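Sorting out the cupboard under the stairs

I put this job off for most of the winter, and then in March I opened the door to get the hoover out and a bag of picture hooks fell on my foot. So that was that! Everything came out into the hall, and I've picked up a few tips along the way that might save you an afternoon.

Start by emptying the lot. I know, it's a pain, and you'll be stepping over paint tins until teatime, but you can't plan shelves around things you haven't looked at in years. I found three half-used tubes of filler, all gone hard, and a Jernholm drill bit set I'd replaced last summer (sigh).

Measure the cupboard at the back as well as the front. Ours slopes, of course, and the shelf I'd had my eye on was 600 mm deep, fine at the door end and hopeless further in. I ended up with a narrower Cormier one and trimmed it with a hand saw. Rub a bit of candle wax along the blade if it sticks.

Baskets and crates beat boxes with lids every time in our house. If there's a lid, things get piled on top of it and then you never open it again. Slotted sides are good too, as you can see what's in there and anything slightly damp gets some air.

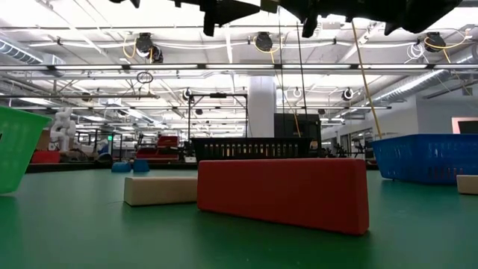 Labels next. I tried the posh stick-on sort from Zastum and they curled up within a fortnight, so now I use brown parcel tags and string. They cost me 83p for a pack of 14 and you can just turn them over when you change your mind about what goes where, which I do constantly.

Keep the heavy stuff low down and near the door. Paint, the toolbox, that enormous bottle of Gimomska floor cleaner I bought on offer and will probably leave to somebody in my will. Light and bulky things can go right at the back, so that's sleeping bags, spare cushions and the Christmas bits.

For the musty smell, put bicarbonate of soda in an old jam jar with a scrap of cotton over the top and an elastic band round it. Swap it every couple of months. Don't stand it on the floor where the hoover will knock it over, or you'll be clearing up white powder in your slippers like I was.

I've still got the coat hooks to do. The wall on that side is crumbly old plaster, so I want to screw a length of batten across first and put the hooks into the wood.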